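Zandico 2 is out and I'm so happy!

Mar 24, 2021

I moved my whole music library over last night, all 367 albums, and the new scanner went through the lot while I made dinner. The old version used to choke on my live recordings every single time. And gapless playback finally works on the little box in the kitchen!

Big thanks to Saoirse Hanrahan, whose Wiriya skin I've already switched to (the dark one, with the big cover art). 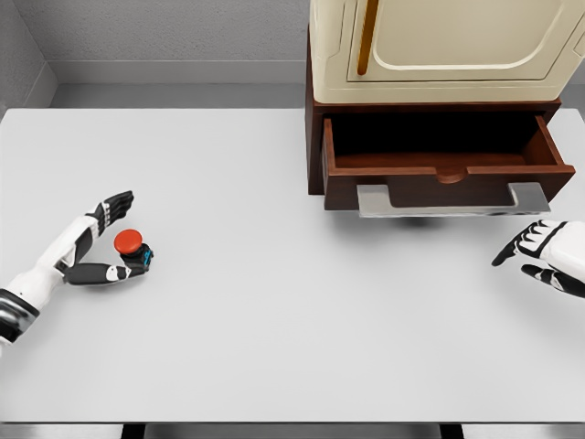
Updating from version 1

Back up your playlists first. Then run the installer and let it restart, which can take up to 50 seconds on older boxes. Mine came back with every playlist in place. Podcasts are due in June, can't wait!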